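Komby Home Notes: Tips for the Room Where Everybody Ends Up

Getting a Bed Straight Without Losing Your Morning

I've been making beds for longer than I care to say, and I still used to start in the wrong place. I would grab the covers, give them one big hopeful shake, and then find a book or a sock or somebody's homework flying across the room. Clear the top first! Pick up whatever has been left lying there, find it a home, and only then start pulling at corners. After that, fold the covers halfway back over themselves so you can get at the sheet, smooth it with the flat of your hand from the middle outward, and plump the pillows while you're standing at that end anyway.
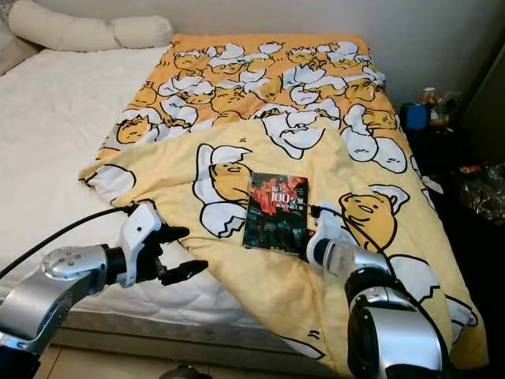
Verhoeven wrote in after the last bed column to say that folding the covers back is worth doing even on days when you don't plan to smooth a thing. Leave them like that through breakfast, was the advice, and let the mattress air out with the window open a little. I've been doing it ever since (well, most days), and the bed does feel fresher when I climb in at night.

Emptying the Little Wastebasket

A wastebasket by the desk fills up in a sneaky way. It's all wrappers and peels and crumpled foil, and it looks half full for a week until one evening it's over the rim. I like to do mine on Tuesday, before the kitchen trash goes out, so that everything leaves the house in one trip. Anything that was once food goes in last and comes out the same night, especially in warm weather. If your basket has mesh sides, line it, or you'll be picking crumbs off the floor underneath. I bought a roll of 50 small liners at Vastedden and tuck a few spares flat under the one in use, so there is always another waiting when I pull the full one out.

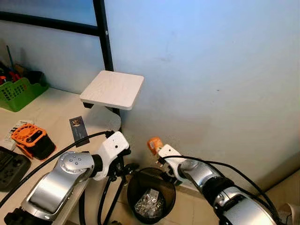
Taming a Slippery Duvet

Now, back to the bed, and to the cover that won't stay where you put it. If the filling has slid down to the foot, take hold of the two top corners, pinching the filling and the cover together, and give it several short shakes. One enormous shake only makes your shoulders ache. Then lay it down from the foot and walk it up toward the pillows, one side at a time.
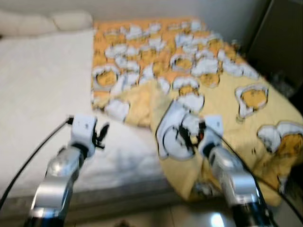 Printed covers take a bit more thought at washing time than plain ones do. Turn them inside out, close the buttons or the zipper, and keep them away from anything with rough fasteners. Bright colors should go in cool water with their own kind. A cheerful yellow like the one on this egg-yolk cover is a color I'd keep well away from new jeans. Dry it in the shade if you can, and take it down while it still has a touch of damp in it, as the wrinkles come out so much more easily then.

White Cloths and the Lint Question

White cloth shows everything, bless it. I wash my whites by themselves and never with anything dark and fluffy, and I clean the lint screen before the load goes in as well as after. Skip the fabric softener on towels, too, if you want them to go on soaking up water. For smoothing, spread the piece out on a flat surface and work from the center to the edges with dry hands, then fold it while it's lying flat. A sticky roller will take care of the last stray specks. Mine came from Gakonine with 19 sheets on it, and I'm still on the first roll.

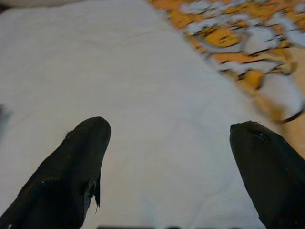

White fabric with a few soft folds still to smooth.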